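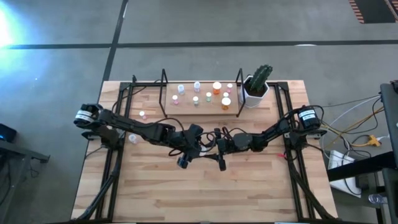
The group went over the plan for Clendport Winter Weekend, to be held in February. Souad Salem chaired and Pranab Pathirana took notes. Minutes of the last meeting were approved with one spelling fix (Cieślak, not Cieslak). Souad wants the welcome desk to be a plain tabletop in pale wood planks, the look people know from cafes, and no tablecloths. Agreed.

Home | Events | Minutes | Getting Here | Contact

Minutes, Aug 31, 2015

1. Opening party. The Cieślak lodge has offered its main room and deck. Capacity is 905 with the deck open. Music ends at 11 p.m. under the town permit -- Pranab to confirm whether that includes the deck. 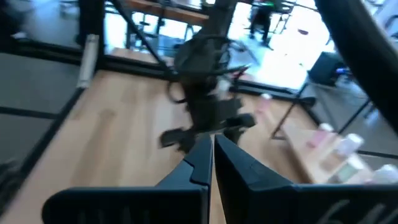

The lodge also asked for a guest list two days ahead. Souad said wristbands would be simpler and will call them back. Decision held over.

2. Sponsors. Gevia will pay for the brunch on the second day. Sollis has asked for the evening sleigh rides but has not signed. If there is no answer by the next meeting the rides go to another sponsor.

3. Tickets. 2000 weekend passes, priced at $37 each. Local residents get first access for 4 days. Motion carried.

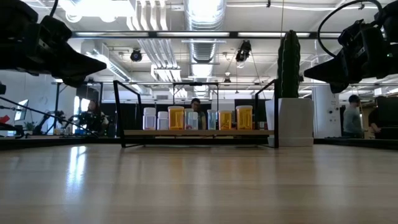 Refunds will be given up to one week before the weekend, less the card fee. Pranab will add this to the ticket page.

4. Shuttle. Last bus from the lodge moved to 12:15 a.m. The stop by the post office stays.

5. Other business. Posters need the new logo -- old files should be deleted.

Meeting closed at 8:40 p.m.

Recent items
Skate Night Schedule
Parking During Events
Vendor Application Form

Contact us | © 2015 Clendport Winter Weekend | Back to top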